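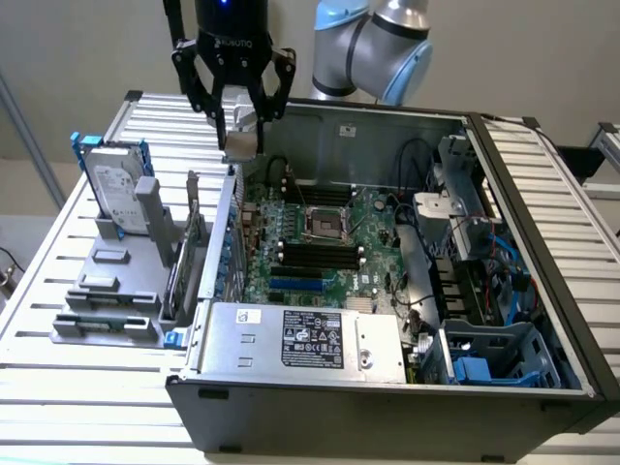 Pei-shan Cheung

3.2 Task set-up and teaching procedure

Figure 2. The insertion cell with a part held above the opened tower computer. The parts fixture is to the left of the chassis.

The assembly exercise forms the second half of the Stosura project module, in which student teams program a collaborative arm to fit components into a desktop computer. The computer lies on its side on a slotted aluminium table with its side panel removed, so that every target can be approached from above. Parts are presented in a grey plastic fixture next to the chassis (Figure 2). A 3.5-inch hard drive in a blue carrier and an expansion card both stand upright in the fixture, and can therefore be grasped without a regrasping step.

Each team works with the same two-finger gripper. The finger opening and closing force are set in the program header and may be altered between trials but not during one. Teams were told to teach a minimum of waypoints by hand and to compute the rest from a base frame fixed to the table. In practice most teams taught more than they needed, and then spent the following session removing them.

The chassis leaves little room for error. The power supply and the drive cage stand close to the approach paths, and cables run through the interior. We did not tie the cables back. An earlier version of the module, run by Jairo Londoño at Staravness, used a bare board on a flat plate, and students who did well on it had difficulty when the walls of a case were put back. The present version keeps the walls and accepts a lower rate of completion.

A trial begins with the arm at its rest pose and ends when the part is released or a protective stop occurs. Contact with the chassis is allowed below the force limit — the limit is the same for all teams — and is logged. Over the October sessions, 32 students completed 247 trials. Trials stopped by hand were kept in the set and marked as failures. Those lost to a network fault were repeated and are not included in the total.

Scoring was done from the controller log by Masaru Amano and checked against the session notes by Ngan-ling Yang. Where the log and the notes disagreed, the log was used. Disagreements mostly concerned release height, which is hard to judge by eye from the operator's position.

Changes in lighting were not controlled, as no part of the task relied on vision. Section 3.3 gives the marking scheme and the conditions under which a team could ask for a second attempt.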